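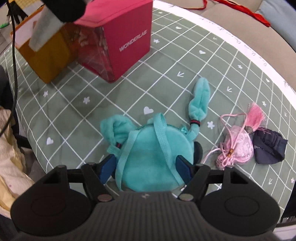 Bunny pouch in teal, with pink satin sachet.

August
By Thắng Kim

THE PUDDING LINE

The Wulus Oven Company kept its helpline open until ten at night, on the theory that people who own ovens eat supper. I had the late shift, a headset, and a binder called Common Queries, which had been written by someone in the Ivley office who had plainly never been hungry.

At twenty to nine a woman rang about a rice pudding.

"Model number?" I said.

"It's got a skin on it."

"The oven?"

"The pudding. It's meant to have a skin, but this one's gone the colour of a saddle. I want to know if I can peel it off and grow another."

Common Queries went from Replacement Bulbs to Rust. I asked her again for the model number and she went away to look. I heard a drawer, a dog, and a man asking whether she was talking to someone. "The oven people," she said. He said to ask them about the fan.

"It's a 3836," she told me. "My name's Mrs Mbwambo and I've got his mother coming at half past nine."

The 3836 was an oven we knew well. It ran hot at the back, cool at the front, and had been sold for two years as Dual Zone.

"What did you set it to?"

"A hundred and ninety."

"For a rice pudding?"

There was a silence with some dignity in it.

"It said 190 in the book," she said.

"Which book?"

"Yours."

I turned to the page. It did say 190. It said it in bold, beside a drawing of a spoon. I have eaten a lot of rice pudding, most of it at my grandmother's in Cadar, where it went in low after lunch and came out when someone remembered it, and I knew perfectly well that the book was wrong. I also knew that calls were recorded for training purposes, and that I had once been trained with one of my own.

"The book is a starting point," I said.

"So is a cliff," said Mrs Mbwambo.

I told her to lift the skin off with a fish slice, stir in a cup of warm milk, turn the oven right down and put the dish near the front. Fifty-five minutes would be lovely. She had fifty.

"Will it have a skin by then?"

"A young one."

"She'll notice."

"Grate some nutmeg over it. Quite a lot."

She put the phone down on the worktop, still connected, and I listened to her do it. Company policy was to end an idle call after two minutes. I stayed on for six. The fish slice scraped, the dog got something it shouldn't have, and the husband came in and asked whether that was the pudding, in the voice of a man who wanted a different answer.

"It's resting," said his wife.

When she picked up again she wanted to know if I had a mother-in-law. I said I'd had one for a while. She said that she would ring back and tell me how it went, and then she asked about the fan.

She didn't ring. At ten I logged the call under Rust, it being the nearest, and crossed out the number on the page and wrote 140 in biro. Then I went home and had toast, which I burned on one side.

More short fiction
The Man Who Salted Twice
Gravy for Beginners
A Week Without the Big Pan
Lodgers and Other Leftovers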